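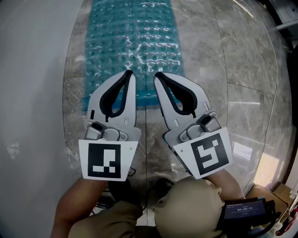 동아리 활동 > 지원사업 중간보고

스키탐 로봇 동아리 하반기 진행 보고
작성: 린디웨 마쿠벨라(학생 대표)
수신: 플렐텍 교육지원팀
작성일: 2025년 12월 29일

지난 보고서에 "곧 안정화될 예정"이라고 썼던 항목부터 말씀드립니다. 아직 예정입니다. 다만 이번에는 왜 예정인지 설명할 수 있게 되었으니, 그것도 진전으로 쳐 주시면 감사하겠습니다.

1. 현재 하는 일
손에 들고 쓰는 두 손가락 그리퍼로 시연 데이터를 모으고 있습니다. 회색 손가락 안쪽에 검은 패드를 대고, 손가락마다 아래쪽에 흰 마커 카드를 하나씩 달았습니다. 작업면은 회색 대리석 무늬이고 그 위에 올록볼록한 파란 매트를 깔았습니다. 이 매트는 빛을 아주 성실하게 반사합니다. 영상 담당 파르비즈 아마드푸르는 조명을 세 번 옮긴 끝에 매트와 휴전했습니다.

2. 수집 현황
학기 말까지 녹화한 시연은 2,072건이고, 그중 398건을 검수에서 뺐습니다. 제외 사유 1위는 마커가 소매에 가려진 경우입니다. 소매를 걷으라는 안내문을 붙였고, 안내문을 붙인 사람의 시연도 같은 사유로 몇 건 빠졌습니다. 그게 누구인지는 작성자 이름을 참고해 주십시오.

3. 인원과 역할
현재 활동 인원은 7명입니다. 진레 모타웅이 손가락 부품의 출력과 조립을, 체포 시비야가 마커 인식 코드를 맡고 있습니다. 노시포 시비야는 검수표를 관리합니다. 두 시비야는 남매인데, 검수 회의에서는 전혀 그렇게 보이지 않습니다. 오빠의 시연이 제일 많이 반려되었습니다.

4. 계획과 달라진 점
- 매트 위 물체를 집어 옮기는 과제는 5월 대회 규정에 맞춰 순서를 바꿨습니다. 대회 주최 측인 드로르켐리에서 규정을 한 번 더 고치면 저희도 한 번 더 바꿉니다.
- 손가락 패드는 원래 한 학기용으로 잡았으나 교체 주기가 약 7주로 나왔습니다. 예산표의 "소모품" 칸이 이름값을 하는 중입니다.
- 학습 모델은 아직 초기 단계입니다. 파일 이름에 "최종"이 들어간 모델이 여러 개 있고, 어느 것도 최종이 아닙니다.

5. 예산
부품비는 계획 범위 안에 있습니다. 저장 장치는 예상보다 빨리 차서, 출장비 일부를 저장 장치 구입으로 돌리는 변경 신청서를 따로 첨부했습니다. 대회장까지는 버스로 가기로 했습니다. 장비 상자를 무릎에 올리는 순번도 정해 두었습니다.

6. 다음 기간 할 일
제외된 시연 가운데 가림이 짧은 것은 체포가 복구를 시도합니다. 1월에는 신입 부원 교육을 하고, 교육 자료는 데바디가 공방의 조립 안내서를 바탕으로 진레가 다시 씁니다. 원래 안내서에는 나사 조이는 순서가 빠져 있어서 저희가 틀릴 수 있는 순서를 거의 다 틀려 보았고, 그 결과를 부록으로 넣겠습니다.

변경 신청서는 1월 중순까지 회신 부탁드립니다. 저장 장치 여유가 그 무렵까지입니다.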